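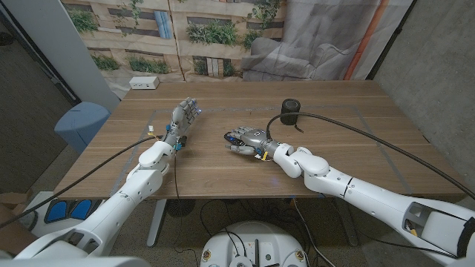
Darcy Pryor came down to the Lernow workshop at seven in the morning, before the heating was on, and found Rodel Barredo already talking to the machine.

"You should say good morning to it too," he said. "It works better."

"Does it?"

"No. But I work better."

She hung her coat on the door. She had been sent by Cruickshank, who paid the bills and who wanted to know one thing only: could it clear a table? His mother kept a guest house in Flenden with 40 beds, and in January two of her girls had left for the city. Every room had a table, and every table had cups on it by noon.

Rodel pointed with his pencil at the grey tape. "Inside this line, it is good. Outside, it is a tourist."

"Mrs Cruickshank's guests don't put their cups inside a line."

"I know this. I have stayed in hotels."

He started the trial. The right hand moved along the wood very slowly, like somebody looking for his glasses at night. It closed on the black cylinder, lifted it, carried it the width of a palm and put it down. Then it waited. Darcy looked at the clock and wrote the time in her book. Her own mother had cleaned rooms for many years, and she could do a whole table with one arm while she shouted at the children with the rest of herself.

"How many times has it done this?" she asked.

"Since we moved from Drirkunmont, 2825 times. The first 1063 I don't like to discuss."

"And with a real cup? With tea in it?"

Rodel did not answer at once. He went to the shelf, took his own cup, which was half full, and placed it inside the tape. It was a brown cup with a chip in the handle, and she understood that he was fond of it.

The hand came. The fingers opened too wide, then a little less. They touched the cup and it turned on the table, and the tea climbed up one side. Rodel held his breath. Darcy noticed that she was holding hers also, and this annoyed her.

It lifted. It carried. It put the cup down hard, and a small brown puddle ran along the wood towards the tape.

"Now it must wipe," she said.

"Wiping is in the spring."

She found a cloth in the sink and wiped the table herself. Then she sat down to write to Cruickshank. She wrote that he should look for two girls. After a minute she changed it to one, and asked Rodel if there was more tea.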